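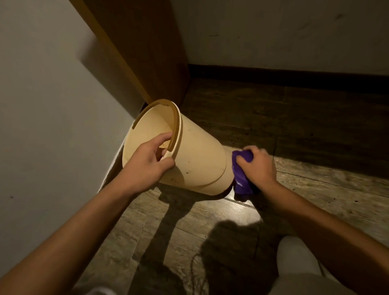 Can the Drodedex unit take over all of the cleaning work in a home or shop?

At present the unit can take over a limited set of chores, mainly carrying, sorting and wiping flat surfaces, and the remaining chores must still be done by a person.

Section 4. Dividing Chores Between the Unit and the Household

4.1 Purpose of this section

This section applies to the Drodedex two-arm household unit with Kullomico control software. It explains how to decide which chores may be assigned to the unit, how to enter those chores in the chore list, and how to run a first supervised trial. Complete Section 3 (Placement and Power) before continuing. Shop-floor installations should also follow the Hillus supplement supplied with the wall charger.

4.2 Chore classes

Each chore in the list is given one of three classes.

Class A – The unit may work alone. Examples are moving empty bins, folding hand towels and wiping a table at standing height.

Class B – The unit may work while an adult is in the same room. Examples are loading a dish rack, sweeping an open floor and collecting items from the floor.

Class C – The chore is done by a person. The unit may bring or remove supplies. Examples are cleaning the inside of an oven, scrubbing grout and washing or wiping round containers at floor level.

Owners often ask why wiping a bucket is placed in Class C when wiping a table is placed in Class A. A table stays where it is. A bucket laid on its side must be steadied at the rim with one hand while the other hand presses a cloth against the base, and the two hands must adjust to each other the whole time. The surface is curved, a ridge near the base changes the angle of the cloth, and a bunched cloth does not keep its shape. A person makes these adjustments without thinking about them. In supervised trials with Version 9 software, the unit often let the container roll or lost its hold on the cloth.

Note: The unit may report a Class C chore as "finished" if its arm movements were completed. This report does not mean that the surface is clean. Small specks and smudges on pale plastic are below the level the unit can judge dependably.

4.3 Before assigning a chore

1. Stand where the unit will work and carry out the chore once by hand at normal speed.

2. Note whether both hands were needed at the same time. If one hand had to hold the object still, do not assign the chore to Class A.

3. Note whether you had to crouch or kneel. The arms have a short reach at floor level, and chores done in that position are Class B or Class C.

4. Weigh the heaviest object involved. One arm may lift no more than 500 grams. For anything heavier, select two-arm lift and assign the chore to Class B.

5. Check the floor for cords, loose rugs and small objects. Thin dark cords are difficult for the unit to detect on patterned flooring.

Caution: Remove all loose cords from the work area before the arms are switched on. A cord caught in the wrist joint can pull down whatever is attached to it.

4.4 Entering a chore

1. On the control panel, select Chores, then Add New.

2. Select the type of movement: Carry, Sort, Fold, Wipe or Sweep.

3. Enter the class decided under 4.3. The panel will suggest a class of its own. If the two differ, use the stricter of the two.

4. Mark the work area on the room map. Leave a clear border along walls, door edges and furniture panels.

5. For Wipe chores, select the surface shape. The only settings offered are Flat and Slightly Curved. If neither describes the object, cancel the entry and keep the chore in Class C.

6. Select Save. The chore will appear in the list with the word "Untested."

Note: The list holds up to 189 chores. Once it is full, an existing entry must be deleted before another can be saved.

4.5 First supervised trial

1. Choose a time when the room is evenly lit. Strong light from one side casts long shadows, and the unit may treat the edge of a shadow as the edge of an object.

2. Keep the stop button within reach and stand outside the marked work area.

3. Select the chore, then Trial. The arms will move at reduced speed.

4. Watch the full trial. Press the stop button if an object tips, rolls or is squeezed out of shape.

5. Inspect the result by eye and by touch, then select Accept or Reject. After a second Reject, move the chore to Class C.

Caution: Do not steady an object by hand while the arms are moving. If an object will not stay in place without help, the chore is not suitable for the unit.

4.6 Cloths and wiping supplies

Use the flat Chuang pads supplied with the unit for all Wipe chores. Ordinary household cloths may be used for cleaning by hand, but they bunch and drape when gripped by the unit and can be drawn into the wrist joint. Replace a pad when its backing begins to lift.

4.7 Fault codes for this section

Code 779 – Grip lost during a Wipe or Carry chore. Clear the work area, check the pad and repeat the trial. If the code returns for the same object, move the chore to Class C.

Wrist joint cleaning is covered in Section 5.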